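Flurarwood Shared House
Minutes of the kitchen and dining room meeting, Mar 16, 2024

Present: Osamu Matsuda (chair), Daichi Matsuda (notes), residents from rooms 3, 4 and 11.
Apologies: Semwal.

1. Minutes of the February meeting
Agreed, with one spelling corrected.

2. Dining table
Daichi asked that plates and bowls go back in the cupboard after supper. Stacks are still being left out overnight. Agreed that anything waiting to be put away stays on the blue quilted mat, plates at the bottom and bowls nested on top. The patterned cover stays on underneath.

Osamu raised the small worn spot on the front edge of the white table. It will be left as it is for now. Hot pans are not to go straight on the table top. 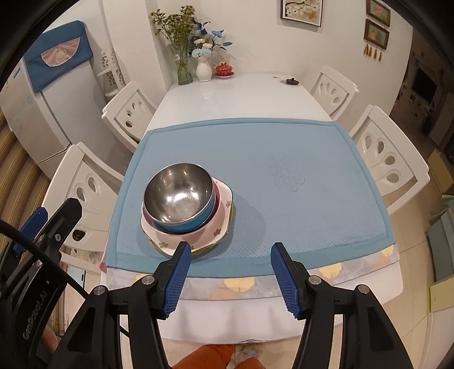 3. Crockery
The pink plates with the flowers are for everyone to use. Room 4 asked whether more could be bought to match. Daichi will ask at Ditesetti and report back. Spending over the usual limit needs to come to a meeting first.

4. Cupboard shelves
The lower shelf is to be cleared by the three residents present. Osamu has the spare key.

5. Any other business
The tea towels need washing. Room 11 will do them.

Meeting closed at 8.40 pm.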